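Life > Home & Habits > Interviews

The woman who mends socks for a whole town

6 min read

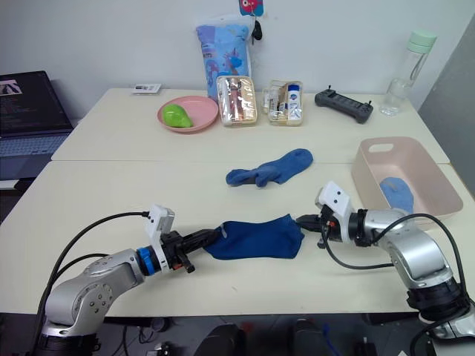
A navy sock held out at full stretch, with a lighter blue one behind it.

I have a drawer of shame. It's the second one down, and it's full of socks with holes in them that I can't wear and can't throw out. So when I heard there was a mending shop in Dratdale that does almost nothing but socks, I packed a bag of my worst ones and drove over one wet morning in January.

The shop is called Hedegaard, after the street it used to be on. The owner didn't want her name in print ("everybody here knows who I am, and everybody else can just say the sock lady"), so the sock lady she is. She had coffee going before I got my coat off, and she was going through my bag before I'd sat down.

"Oh, you walk on your heels," she said, holding up a gray one. "And you cut your toenails too late." Both true!

She has been doing this for 17 years. Before that she kept the books for a flooring company, and she only started darning when her youngest joined a hiking club and wrecked a pair of wool socks a week. "They were 27 dollars a pair," she said. "I did the math at the kitchen table and then I went and found my grandmother's darning egg." Neighbors saw the results, neighbors brought bags, and one spring she quit the flooring company and put a sign in the window.

I asked how many she gets through. She pulled out a school notebook, because she writes every single one down. Last year's total was 1,710. "That's socks, and I don't mean pairs," she said. "People hardly ever wear out both. The left goes first with most folks, don't ask me why."

What I really wanted to know was how to do it myself, and here she got very firm with me. Start before there's a hole. Pull the sock over your hand and hold it up to a window, and if you can see daylight through the heel, that's the time. "A thin patch takes me ten minutes. A hole the size of a quarter takes me most of a radio show."

She likes a yarn called Ritance, a wool with a bit of nylon spun in, and she buys it in far more colors than she needs. Matching used to worry her. Now most customers ask for something loud, and she'd done a pair of black dress socks that week with bright orange heels for a man who plays the organ at weddings. I asked if he'd get in trouble. "He's got shoes on," she said.

Then there's the washing, where apparently I've been doing everything wrong – inside out, cool water, and never the dryer for wool. She dries hers flat on a rack over the bathtub. She also told me to quit balling them up in pairs, as it wears out the elastic at the top, and I had to admit that I've been balling my socks since I was six. She folds hers in thirds and stands them up in a shoebox.

We did get onto money, a bit awkwardly. She charges by the size of the damage, and some of what she fixes would be cheaper to replace. She knows that. "I tell them so at the counter. They still leave them." One customer has had the same hiking pair in 2 dozen times, and she figures there's more of her yarn in them by now than anything the factory put there. There was talk at one point of a second shop over in Mitum, but she didn't like the parking and she didn't like the idea of other people's knots.

Before I left she sat me down with a needle and the gray sock and made me do a row. It was terrible. She looked it over, snipped it out and handed the needle back, and I did it again, a little less terribly, while she rang up a customer. I kept that one. It has a lump under the heel and I'm wearing it as I write this.

The rest of my bag will be ready in two weeks, apart from a pair of ankle socks she gave straight back to me. "Dust with those," she said.

Contact us | Terms of use | © All rights reserved | Back to top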